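Getting a dryer to finish when it says it will

I have been using shared dryers for most of my adult life, and for most of that time I treated them as a box with a button. You put the clothes in, you pay, you come back, and some of it is dry. This spring I moved to a flat in Grurport with a washing machine in the kitchen and no room for anything else, so every load now goes down the road to the laundry to be dried. After a few weeks of carrying half-damp towels home I started keeping notes. This post is those notes, cleaned up a little.

It is long and it is about drying clothes. The short version is at the end of the section on load size.

Starting conditions

The most important number in drying is set before you reach the dryer. A dryer removes water with heat and moving air, and both are slow and expensive compared with a washer drum spinning fast. My washer is a Thaler, an old one that came with the flat, and its top spin speed is 1000 rpm. The default on the cotton program is lower than that. The previous tenant had left it on the default and so did I, until I noticed the button.

With the default spin, a load of towels went into the dryer heavy enough that I could feel it in my shoulder on the walk. With the spin at 1000 the same towels were noticeably lighter. I did not weigh them at first. Later I did, on a bathroom scale, standing on it with and without the bag, and the scale is not good enough to give a figure I would publish. The direction was clear every time, though.

I now run a second spin on anything thick. It is a separate program on the Thaler, marked with a spiral, and it takes a few minutes. Jeans, towels, bath mat, the heavy gray sweatshirts. Thin cotton and anything synthetic gets nothing out of a second spin except creases.

Sorting by drying time

Everyone sorts by color. I used to sort by color and stop there, and then put the whole wash into one dryer. The trouble is that a dryer runs for the wettest thing in it, or it should, and everything else is overdried while it waits. A T-shirt is done long before a pair of jeans. If you stop for the T-shirt the waistband of the jeans is wet, and if you stop for the jeans the T-shirt comes out a bit shorter than it went in.

So I sort again at the flat, after washing, into two bags. One bag is thick: towels, denim, sweatshirts, the thick socks. The other is thin: shirts, underwear, pillowcases, sports things that can be tumbled. If the week has produced only one bag's worth of laundry, the thin items go on the rack by the window and only the thick ones go out.

Sheets are their own problem. A fitted sheet in a tumbling drum will collect everything else into its corners and make a ball, dry on the outside and soaked in the middle. I have tried tying the corners and I have tried tennis balls. Tying the corners made four wet knots. The tennis balls were loud and made no difference I could detect. What works is drying the fitted sheet without small items, and opening the door halfway through to pull it apart and put it back the other way round.

Duvet covers behave the same way unless they are buttoned. Mine has nine buttons and I close every one of them, which takes longer than it should with cold hands.

Load size

My first instinct with a paid machine was to fill it. This is wrong for a dryer. Air has to get between the items, and items have to fall. In a drum packed to the top, the load turns as one lump and the air goes around the outside of it.

An almost empty drum is not ideal either. Two towels on their own tend to flatten against the wall and stay there. I have had two towels take nearly as long as six.

The level I settled on is a little over half, judged with the clothes dropped in and not pressed down. After that I shut the door and leave it. I used to add the last few socks on top because there was space, and there is always space, and that is how the drum ends up full.

The short version, then: spin hard, split thick from thin, fill a little over half, open once in the middle for anything large.

Timings

I wrote down when I started each load and when I judged it dry, over two months, in the back of a Flammont notebook that was meant for work. Dry here means that the thickest seam in the load feels dry after the item has been out of the drum and cooled for a minute. This matters. Warm cloth feels drier than it is, and I folded several waistbands away damp before I learned to wait.

Towels with the normal spin, full drum: 90 minutes, and the bath mat was still cool to the touch in the middle. I stopped there and hung the mat over the bath.

Towels with the extra spin, drum a little over half: well under an hour. I had one session that went longer, and I had forgotten the extra spin.

Jeans and sweatshirts: the same as towels, with more variation. Turning the jeans inside out so the pockets are exposed helped more than anything I did with the settings. So did emptying the pockets, for other reasons.

Thin cotton: short enough that walking home and back is not worthwhile. I sit and read.

Synthetics: very short, and I take them out slightly before they feel done. They finish in the bag or on a hanger. Left in too long they come out charged and stick to everything, including me.

Heat settings

I had assumed high heat was faster for everything. For towels it is. For mixed thin items the difference was too small to show up in my notes, and the clothes came out with harder creases. I use high for the thick bag and medium for the thin one. I tried low once, on a sweater, and after that I dried sweaters flat on a towel like the label says.

Sensor programs are a separate subject. A typical sensor in a dryer is a pair of metal strips inside the drum, and it reads moisture when wet cloth touches them. A small load touches the strips less often, which would explain the two towels that were declared finished while they were wet. On small loads I use a timed program if there is one. A film from dryer sheets can also build up on the strips, and wiping them with a damp cloth is supposed to help. I stopped using dryer sheets for that reason, and for the towels, which absorb better without them.

At the machine
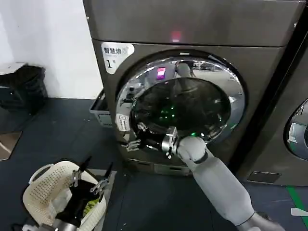
Dryer number 1, marked 智慧烘 - "smart drying". Basket down on the left.

The front of a dryer like this is mostly door, a round one with a thick chrome rim and dark glass, and the practical consequence is that it is hard to judge the fill level by looking in once it is shut. I decide on the level with the door open.

A few habits from the notes:

The basket goes directly below or beside the door before I open it. A light plastic one with holes in the sides is better than a bag for this, as warm clothes keep losing moisture for a while after they come out. In a closed bag it stays in the bag.

I put a hand into the drum before loading and turn it a full circle. Single socks stick to the top, where they can't be seen from outside. So far I have found one of mine and three of other people's.

Items go in one at a time, shaken out. This is the dull part and it is where most of the creasing is prevented. A shirt that goes in as a twisted rope comes out as a dry twisted rope.

If the lint screen can be reached, I clear it before the load as well as after. I don't count on the previous user.

I check the seal at the bottom of the door opening for small items on the way out. Underwear ends up there.

Folding

I fold at the laundry now. I resisted this for years because I did not want to stand in public folding, but a shirt folded warm needs no iron and a shirt carried home in a heap does. Thick items go at the bottom of the basket, thin ones on top, and anything that is still slightly damp at a seam goes over the side so it isn't pressed between dry things.

On the walk home I use a Hover trolley, a small folding one with soft wheels. The basket sits on it with a strap. Before the trolley I carried it on my hip and had to stop twice on the hill.

Still open

I don't have a good method for the bath mat. It has a rubber backing, so high heat is out, and on medium it takes longer than everything else combined. At the moment it gets the extra spin and then hangs over the bath for a day and a half.

I also want to compare a wool ball against nothing, with the same six towels, now that I have a baseline for them. I have ordered a set of wool balls and will add the timings below when I have enough loads to compare.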